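Quarters for Drorkeck: a fourth grader, a bake table and 189 pairs of shoes

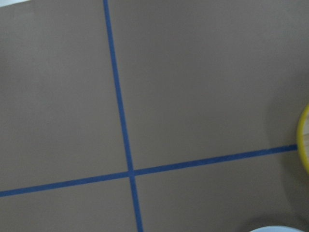 Blue tape on a plain taupe surface.

Despina Georgiou is 10 and doesn't like sitting still for interviews. We get maybe five minutes before she's up looking for her cat. Her mom brings her back. We start over.

It began with feet, she says. Her school had a visitor last fall, Zewditu Tesfamariam, who runs the shoe program at Drorkeck, and Zewditu told the fourth grade about kids who walk to class barefoot, or who trade one pair between brothers so only one of them goes on any given morning.

"I have two brothers," Despina says. "I kept thinking who would get the shoes. Probably not me."

So, a bake table. Then a bracelet table next to the bake table when the brownies ran out too fast. Then a dog wash, which she does not want to talk about. ("It was one dog. He was very big.")

By November she had enough for 189 pairs, counting a match from Echeverri, the hardware store on her corner. Jhonatan Paucar manages it. He let her set up by the front doors, next to the snow shovels, and says he figured she'd last an hour.

"She was there before me," he says. "I pull up at 7, she's on the curb with her dad and a cooler. I'm thinking okay, this kid's serious. She asked what my sales were like on a normal morning. I told her! I don't know why I told her."

The match was his idea, his boss signed off by lunch. Customers who came for furnace filters left with oatmeal bars. One man bought a bracelet, wore it out, came back for a second one for his wife.

Prices. She changed them twice. Started at a dollar, went to "pay what you want," went back to a dollar because little kids were paying in pennies and it took forever. Zewditu laughs at this when I call her, the line is bad, she's at the warehouse and someone is running a forklift.

"A pair costs us very little when we buy in bulk," she says. "The shipping is what hurts. I was straight with the children about that, and Despina was the one who raised her hand and asked who pays for the truck. Usually adults ask me that. Usually adults with a checkbook."

The shoes go out through a partner group, Jadura, to four schools. Baoshan Kong handles the sizing there, and it's harder than it sounds. Teachers trace feet on paper and send in the tracings. Kids grow before the boxes arrive. He orders up a size and packs extra socks.

"Nobody minds a big shoe for a couple months," Kong says. "A small one goes in the corner and stays there."

He sent Despina a stack of the tracings. She has them in a folder, some with names, one with a drawing of a goat on the heel. She put her own foot on every page to see who matched. A girl named Sifa did, exactly.

Has she written to her? "I wrote her a letter but its in my desk. I want to fix the ending."

Next up is spring. She wants 70 more pairs, for the kindergarten room that got left off the first list, and she wants lemonade this time, no dogs. Her mom would like the kitchen back by Easter. Paucar has already said yes to the doors, and asked for the oatmeal bars agian.

I ask what she'd tell another kid who wanted to try it. Long pause. The cat comes in.

"Bring change," she says. "We had no change and everybody had a twenty."

Drorkeck takes shoe donations all year, new only, kids' sizes. Despina's spring table will be outside Echeverri, mornings, until she sells out.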